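규칙은 벽에 붙어 있지 않았다

솔직히 고백부터 하자면, 나는 규정집을 끝까지 읽어 본 적이 거의 없는 사람이다. 세탁기 설명서도 안 읽는다. 그런 내가 올해 3월에 로봇 작업 기준서라는 걸 처음부터 끝까지, 그것도 형광펜까지 들고 읽었다. 클라비스(Clavis)라는 이름의 내부 기준서인데, 직물을 다루는 로봇 작업장에서 쓰려고 우소라(Usora)라는 작은 연구팀이 만든 문서다. 항목이 모두 318개! 처음 파일을 열었을 때는 그냥 닫고 커피나 마시러 갈까 했다.

그런데 읽다 보니 묘하게 빠져들었다. 이런 문장이 있었기 때문이다. "천을 놓친 기록은 지우지 않는다." 앞뒤 설명도 없이 딱 한 줄. 이걸 쓴 사람이 누군지 궁금해서 연락을 했고, 그렇게 리리아나 메시나(Liliana Messina) 씨를 만나게 됐다. 기준서의 절반 이상을 직접 썼다는데, 정작 본인은 글쓰기를 정말 싫어한다고 했다. (저도요, 하고 싶었지만 명색이 기자라 참았다.)

내가 찾아간 시간은 아침 8시. 너무 이르지 않나 싶었는데 메시나 씨 말로는 그때가 제일 좋단다. 하루 작업을 시작하기 전에 점검표를 도는 시간이라서, 규칙이 실제로 어떻게 쓰이는지 보려면 그때 와야 한다는 거였다. 점검표는 종이 한 장이다. 앞면은 사람이 지킬 것, 뒷면은 기계에서 확인할 것. 앞면 첫 줄이 뭐였냐면 "서두르는 날이면 이 종이를 두 번 읽을 것"이었다. 나는 이 줄을 사진으로 찍어서 우리 집 냉장고에 붙여 놓았다.

로봇 안전이라고 하면 다들 커다란 팔이 휙휙 돌아가는 공장과 노란 울타리를 떠올린다. 나도 그랬다. 물론 그런 이야기도 기준서에 나온다. 비상정지 버튼에 손이 닿는 거리를 확보하라든가, 팔이 움직일 수 있는 상태에서는 작업 공간에 손을 넣지 말라든가, 속도 제한을 바꾼 사람은 이름을 남기라든가. 하지만 이런 항목은 앞쪽에 몰려 있고 생각보다 금방 끝난다. 나머지 긴긴 분량은 전부 사소해 보이는 것들이다. 청소, 정돈, 기록, 인수인계. 빌려 쓴 공구를 어디에 돌려놓는지까지 적혀 있다. 메시나 씨는 이 뒷부분을 "살림 편"이라고 불렀는데, 나는 그 말이 참 마음에 들었다.
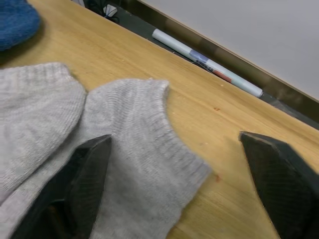
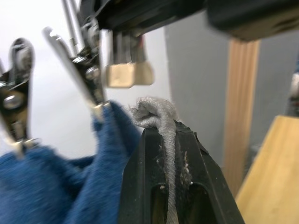

살림 편에서 내가 제일 오래 붙들고 있었던 건 집게 손가락, 그러니까 그리퍼 끝을 관리하는 장이었다. 천을 다루는 로봇이라면 뭘 집느냐만큼이나 뭘 묻히고 다니느냐가 문제라는 것이다. 두 번째 사진의 검은 손가락을 보면 무슨 말인지 바로 알 수 있다. 무광 표면에 옅은 색 보풀과 먼지가 점점이 붙어 있고, 특히 위쪽에 흰 섬유가 많다. 기준서는 이런 상태를 세 단계로 나눈다. 그냥 둬도 되는 것, 교대할 때 닦을 것, 지금 당장 멈추고 닦을 것. 재미있는 건 기준이 보풀의 양보다 위치에 있다는 점이다. 천이 직접 닿는 면이면 단계가 바로 올라간다. 닦는 방법도 정해져 있어서, 마른 붓으로 끝 쪽을 향해 쓸어내고 압축 공기는 쓰지 않는다. 나는 당연히 바람으로 훅 불면 되는 줄 알았는데, 그렇게 날린 섬유가 관절 틈으로 들어간다고 한다. 아, 그렇구나!

니트 이야기도 빼놓을 수 없다. 첫 번째 사진에 있는 회색 니트처럼 골이 지고 보송보송한 천은 기준서에서 아예 따로 한 장을 차지한다. 잘 늘어나고, 올이 걸리고, 한번 뭉치면 어디가 가장자리인지 헷갈리기 때문이다. 그래서 규칙이 이렇다. 한 번에 한 겹을 잡았는지 확신이 없으면 들지 말고 내려놓는다. 늘어난 자국이 남은 옷은 다음 시험에 쓰지 않고 따로 모은다. 손가락 끝에 거친 부분이 만져지면 니트 작업은 그날 하지 않는다. 마지막 규칙은 다들 싫어한다고 했다. 하루치 일정이 통째로 밀리니까. 그래도 예외 조항은 없다.

이쯤에서 벤델린 에거(Wendelin Egger) 씨 이야기를 해야겠다. 임호프(Imhof)라는 회사에서 오랫동안 설비 점검을 하다가 지금은 여러 작업장의 기준서를 검토해 주는 분이다. 나는 이분이 318개나 되는 항목을 보고 칭찬할 줄 알았다. 그런데 전화기 너머로 들려온 첫마디가 "너무 길어요"였다. 에거 씨의 지론은 이렇다. 사람은 급할 때 규칙을 찾아보지 않는다, 그러니 급할 때 필요한 규칙은 외울 수 있을 만큼 짧아야 한다. 나머지는 길어도 되지만, 두 가지를 한 문서에 섞어 놓으면 둘 다 안 읽힌다는 것이다.

메시나 씨에게 이 말을 전했더니 웃으면서 이미 들었다고 했다. 그것도 여러 번. 실제로 클라비스는 지금 둘로 쪼개는 중이다. 정지와 접근에 관한 항목은 한 장짜리로 뽑아서 책상마다 두고, 살림 편은 검색이 되는 문서로 옮긴다고 한다. 다만 두 사람의 의견이 아직도 갈리는 데가 있다. 작업대 위에 물건을 얼마나 허용하느냐다. 에거 씨는 그날 작업에 쓰지 않는 것은 펜 한 자루도 안 된다는 쪽이고, 메시나 씨는 팔의 이동 범위 밖이라면 괜찮다는 쪽이다. 나는 책상 꼴을 생각하면 당연히 메시나 씨 편을 들고 싶은데, 에거 씨의 반박이 만만치 않다. 이동 범위는 설정이 바뀌면 같이 바뀌고, 펜은 그 소식을 듣지 못한다나.

기록 이야기로 돌아가 보자. 맨 처음에 내 눈길을 붙잡았던 그 한 줄 말이다. 우소라에서는 지금까지 2174번의 집기 시도를 기록으로 남겼고, 그중 1297번에 사람이 손으로 메모를 덧붙였다. 잘된 것, 안된 것, 애매한 것 전부. 특히 애매한 게 골치라고 한다. 집기는 집었는데 두 겹이 딸려 왔다거나, 옮기기는 했는데 엉뚱한 모양으로 내려놓았다거나. 예전에는 담당자 마음대로 성공이나 실패 한쪽에 넣었는데, 나중에 들여다보니 같은 결과를 두고 사람마다 판정이 달랐다. 그래서 "애매함"이라는 칸을 정식으로 만들었다. 이름이 너무 대충 아니냐고 물었더니, 그럴듯한 이름을 붙였을 때는 아무도 그 칸을 쓰지 않더란다.

메모 쓰는 법에도 규칙이 있다. "이상함"이라고만 쓰면 반려된다. 무엇이, 어디서, 어떤 천일 때 그랬는지를 적어야 한다. 대신 맞춤법은 틀려도 된다고 기준서에 똑똑히 적혀 있다. 나는 이 조항이 꽤 다정하다고 생각했다. 편집장님이 이 대목을 읽으실 테니 우리 편집부에도 도입을 건의드린다.

스턴컴(Sterncombe)에 있는 다른 작업장에서도 이 기준서를 가져다 쓰기 시작했다는데, 거기서 제일 먼저 바꾼 게 인수인계 조항이었다고 한다. 원래는 다음 사람에게 글로만 남기면 됐는데, 스턴컴에서는 두 사람이 작업대 앞에 같이 서서 점검표를 소리 내어 읽는다. 처음엔 다들 쑥스러워서 웅얼웅얼했단다. 메시나 씨는 그 방식을 우소라에도 들여올지 고민하고 있다. 내가 있던 날에도 시험 삼아 한번 해 봤는데, 읽는 사람 목소리가 점점 작아지더니 청소 항목쯤 가서는 거의 속삭임이 됐다.

다음 개정판은 아직 나오지 않았다. 메시나 씨가 초안이 나오면 보내 주겠다고 해서, 나는 새 형광펜을 사 두었다. 이번에는 펜에 관한 조항부터 찾아볼 생각이다.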